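Why Does a Blanket Keep You Warm?

Have you ever climbed into bed on a chilly night and yelped because the sheets were freezing? I do it all winter long. Then I wait a bit, maybe 10 minutes, and it's the coziest place in the whole house. So where did the warmth come from? Did the blanket make it?

Nope! It was you. A blanket can't make heat all by itself (unless it's the electric kind with a plug). If you left a blanket on an empty bed all night and came back in the morning, it would be just as cool as the room. Your body is the heater. It's always turning the food you ate into energy, and a lot of that energy comes out as heat, even when you're fast asleep and dreaming about pancakes.

Your skin is usually somewhere near 90 degrees Fahrenheit, and your bedroom is a lot cooler than that. Heat loves to travel from warm places to cooler ones, so it's always trying to sneak away from you and into the room. What a blanket does is slow it down. And the sneaky helper inside the blanket is air!

Air is really bad at passing heat along, as long as it stays still. Cloth is full of tiny gaps between the threads, and a quilt has even more, because it's usually made like a sandwich: a top, a bottom, and fluffy stuff in the middle. All that fluff holds little pockets of air that can't go anywhere. The pretty patchwork on top is mostly there for looking at, and I think that's a fine reason to have it.

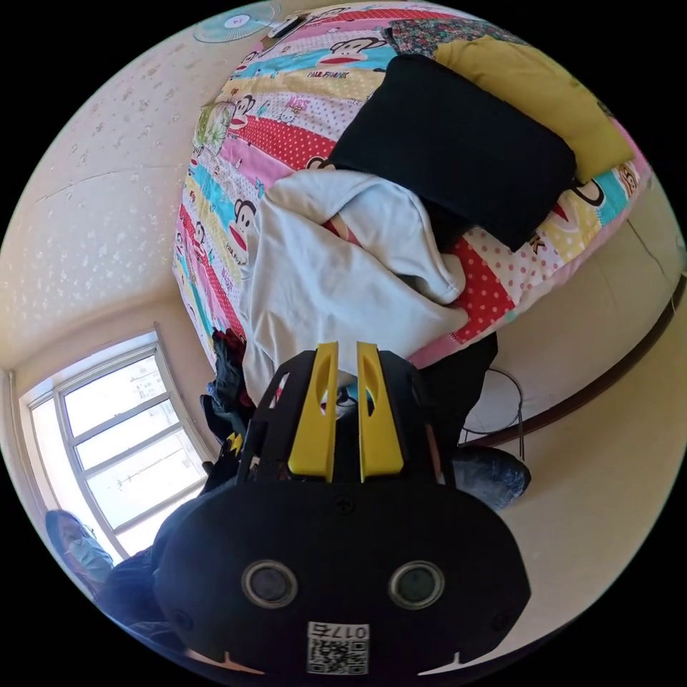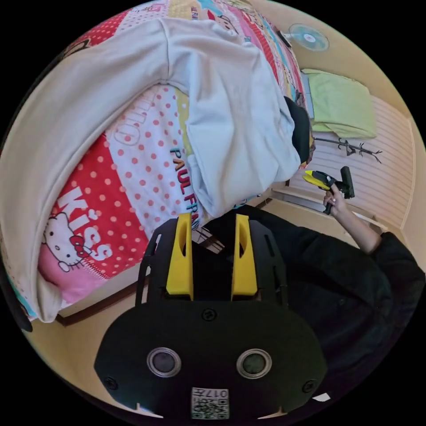
Bart Maes wrote to ask why two thin blankets can feel warmer than one thick one. Good question, Bart! When you pile up two blankets, you trap an extra layer of air between them. It doesn't beat a thick blanket every time, but it often works surprisingly well.

Animals know this trick too. When a bird gets cold it puffs up its feathers until it looks like a tennis ball, and all that puff is trapped air. Goosebumps are your body trying the same thing. Tiny muscles pull your hairs up straight, but we don't have enough fur for it to do much good!

Want to try it? Ask a grown-up to fill two jars with warm water from the tap. Put the lids on, wrap one jar in a wool sock and leave the other one bare. Wait 30 minutes, then feel the water in each one with your finger. After that you could try it again with five socks, if you can find five.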